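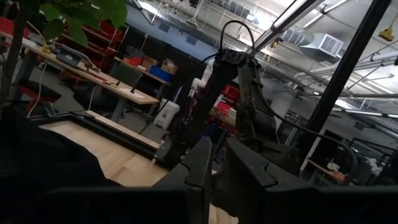 Fig. 1. Light wooden tabletop with a dark metal frame.

Does a Desk Remember? Wear and Repair of Study Furniture at Flitach Hall
Diarmuid Mulcahy, second-year project, Furniture and Materials

Introduction
I chose this project after spending most of first year at a desk in the Flitach reading room that had somebody's chemistry homework pressed into it. You could read the formulas if you tilted your head! I wanted to find out how softwood and hardwood tops age when students use them every day, and whether a simple oil finish can be patched up without stripping the whole surface.

Background
The desks at Flitach came in two batches. The older ones are beech and were made by Mimmont, a joinery shop that closed before I was born. The newer ones are pine, bought when the reading room was extended. The college stores still have the order book for the beech batch, and I lost a very happy afternoon in it. Whoever kept it had lovely handwriting and drew tiny sketches of the drawer pulls in the margins.

Method
I went round every desk with a torch held low to the surface, which makes dents and scratches stand out brilliantly, and marked each one on a paper plan. Anything shorter than a fingernail was left out. I then took one spare pine top and one spare beech top into the workshop and treated half of each with linseed oil, leaving the other half bare. Both were sanded to 600 grit first. Each half had 4 coats, with a day between them - I was impatient and the second coat on the pine went on too early, so it stayed tacky until the following week.

Results
The survey gave 1,183 marks on the pine desks and 487 on the beech. There are the same number of desks in each batch, so the gap is real, and the pine is much younger! Most pine marks were writing dents near the front edge. On the beech I found more rings from mugs and very few dents.

Oiled patches on the beech blended in well after a light rub. On the pine the patches dried darker and could still be picked out in May.

Discussion
I had expected the finish to matter more than the timber. For dents it made hardly any difference, but for mug rings it helped a lot. I would love to repeat this with ash, and with a hard wax in place of the oil.

Thanks to Ms Jitpraphai for the workshop key and for lending me her good scraper.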